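Gutevwood Eats Well: Progress Report to the Ollow Fund
Tuesday, May 26, 2026

Hi Glenys,

You told me last time that you'd rather have a letter than a spreadsheet, so you're getting a letter (the spreadsheet is attached anyway, Čestmír insisted). This one covers the spring stretch of the salt and fiber project, and I have plenty to tell you!

First, the beans. When we wrote the proposal we thought the hard part would be getting people to taste lentils and beans at all. It wasn't. We ran the Saturday tastings in the Gutevwood community kitchen and people came, ate, and went back for seconds of the black bean chili, which Aušra Sakalauskas had been tinkering with for weeks. The hard part has been what happens on a weeknight, when you get home at six-thirty and there's a frozen pizza looking at you. Dried beans lose that fight pretty much every time. So in the second month we switched the whole course over to canned, with a rinse under the tap before cooking to wash off some of the sodium. I know the proposal says dried. Canned costs more per serving and I've moved money from the printing line to cover it, which your letter of agreement lets me do without asking, but I'm telling you all the same.

We have now handed out 1297 recipe cards, and I'd like to take back what I said in the winter about cards being old-fashioned. People put them on the fridge. One man brought his back with tomato sauce all over it and asked for a clean copy. The lentil soup goes fastest, and the cabbage slaw goes slowest, and I have given up on the slaw.

On enrollment, 110 households signed up for the home cooking course and 70 finished all the sessions. I had hoped for better. Most of the ones we lost dropped out in the first two weeks, and when Bautista Troncoso called them the answer was nearly always the time slot. Some of them work evenings, and some have kids who need to be in bed. We're adding a morning group in June to see if that helps. Bautista has also started sending a text the day before each class, and attendance has been steadier since he began, although I can't swear the texts are the reason.

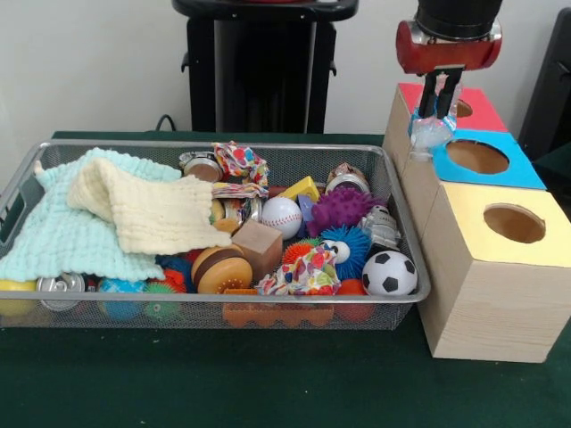
Toys, balls, cans and fabric in the wire basket.

Now the salt part, which is closer to my heart than it probably should be. We asked everyone to write down what they ate for 3 days at the start of the course and again at the end. I was expecting the saltshaker to be the villain. Going through the first set of diaries, though, what kept coming up was bread, deli turkey, bottled dressing, jarred pasta sauce and boxed rice mix. Folks who told us proudly that they never salt their food were having a turkey sandwich and a can of soup for lunch. So Aušra rewrote the second class so it's nearly all label reading. She has everyone look at the serving size before anything else, and then the sodium line, and then she lets them argue about whose pasta sauce is worst. It gets loud.

Oldřich Bednárik is still working through the end-of-course diaries. I don't want to give you results from half a pile, so please don't put anything about lower sodium in your newsletter yet. What I can say is that people are writing the second diary in a lot more detail than the first, with brands and everything, and that makes the two hard to compare. Oldřich thinks he can handle it by looking at a few foods only. I'll leave that to him.

A couple of things went badly. The shared oven at the community kitchen quit in April and we did the roasted vegetable class on a stovetop, in skillets, in batches, with the windows open. The peppers were fine. The sweet potatoes took forever. The kitchen has since had the oven repaired at its own cost, so nothing from your grant went there. We also had a mix-up with the produce order and got a mountain of radishes, and I will be happy not to see another radish until fall.

The Urari Street clinic has asked if they can send patients with high blood pressure our way. I'd love to say yes, but I've told them we need to be very clear that this is a cooking class. Anyone on medication, or with kidney trouble, has to talk to their own doctor before changing what they eat, and especially before buying a salt substitute, as many of those are made with potassium. We now say so out loud in the first session and it's printed on the back of every card. Čestmír Kollár is drafting a one-page referral sheet and I'll send it to you once the clinic has read it.

Money: we're a little under on supplies and a little over on food, and the two pretty well cancel out. Mr. Fang at the market is letting us have onions and carrots at his cost through the summer, bless him. The only thing I'd ask you to think about is whether the unspent travel money can go toward grocery vouchers for the morning group. It isn't a big amount, the line is highlighted in the spreadsheet, and I'd need to know before we open sign-ups.

Come to a Saturday if you can. The next one is barley and mushrooms, and there will be no slaw.

Warmly, and with thanks from all of us in the kitchen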